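Robots and Automation > Visits and open days

Thread: Went to the Grelgate open day, long write-up

tinshed_mick
18/10/2021

Promised a few of you I'd report back, so here goes. I went along to the Vutineo open day at Grelgate and I'm still buzzing a bit! Two arms, one table, and a whole morning of them working around glass and pot plants.

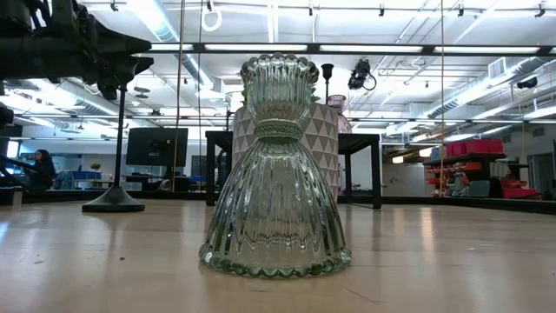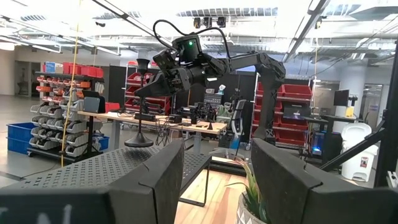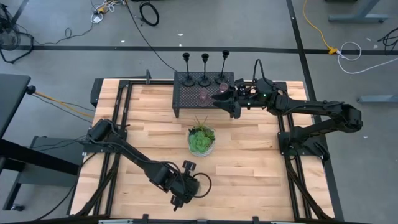 I'd gone mainly to hear Teguh Govindasamy talk about gripping things that break, having missed his talk in April, and he was every bit as good as people said. He did half an hour with no slides, just leaning on a rail and answering whatever got shouted at him. His big point was that the shape of a thing matters far more than its weight. Take the black candlestick holders at the back of the perforated tray in the last photo: round base, thin stem, cup on top. You can go for the stem, but then you've got to think about what the cup and the base are doing when you lift, and he reckoned he'd spent more evenings on that than on anything with a motor in it. The pinkish glasses next to them are a different headache again, because you're looking straight through the thing you want to pick up. I asked him what he'd do with the big ribbed vase and he just laughed and said "slowly".

Anyway, well worth the 53 mile drive. Tea was free, parking was a nightmare.

Replies (6)

pauline_k
Oh I am jealous. Did they let you have a go on the controls?

tinshed_mick
Yes! Only a couple of minutes each as the queue was long. I got the left arm to about where I wanted it and then lost my nerve. A lad of maybe ten went after me and was miles better.

dryjoint
Nice write-up, but I went to the same thing and came away less keen. It was slow. I stood there with a coffee and finished the coffee before much had happened. My brother-in-law packs glassware for a living and he'd clear that table while the arm was still making its mind up. They had around 200 people through the door and I bet half of them left thinking the same.

tdb_monti
Thomas Dal Bello here, I was on the Monti stand by the entrance so I'm biased, but I think that's a bit harsh. Your brother-in-law has been picking up glasses since he was a toddler. An open day arm is run slow on purpose when there are kids leaning over the rail. We do the same with ours.

dryjoint
Fair about the kids. Still think they should say so on the door. If you sell it as "see the future of handling" people expect handling.

pauline_k
I'd sooner watch something slow and real than a sped-up video with music on it. Mick, what are the cables like up close? The loops over the wrist in the second photo would worry me. I've snagged mine on everything in the garage.

tinshed_mick
I asked! The answer was that you want enough slack for the wrist to turn right round and no more, and that everybody gets it wrong the first time. I've gone home and re-done mine with a bigger loop, will let you know. And dryjoint, I do take the point about speed, but did you stay for the afternoon? Teguh went through how they plan a reach between two things standing close together and that bit was brilliant. I filled four pages.

dryjoint
No, left at lunch. Might be my loss then.

oldgreywrench
Does anyone know if they're doing another? Our club would fill a minibus. We did the Pleton one a couple of years back and there was a rope so far from the machines you needed binoculars.

tdb_monti
Nothing fixed that I've heard. Write to them and say how many of you there are, they're a friendly lot. And bring your own sandwiches.

oldgreywrench
Will do, ta.

4000 views | 2 shares | Share this thread

Recent threads in Visits and open days
Pleton factory tour, is it worth the trip?
Which shows are good for under-12s?
Monti evening demos: parking and where to eat
Lift share to Grelgate, anyone?

This forum uses cookies to keep you logged in. By carrying on you agree to our cookie policy.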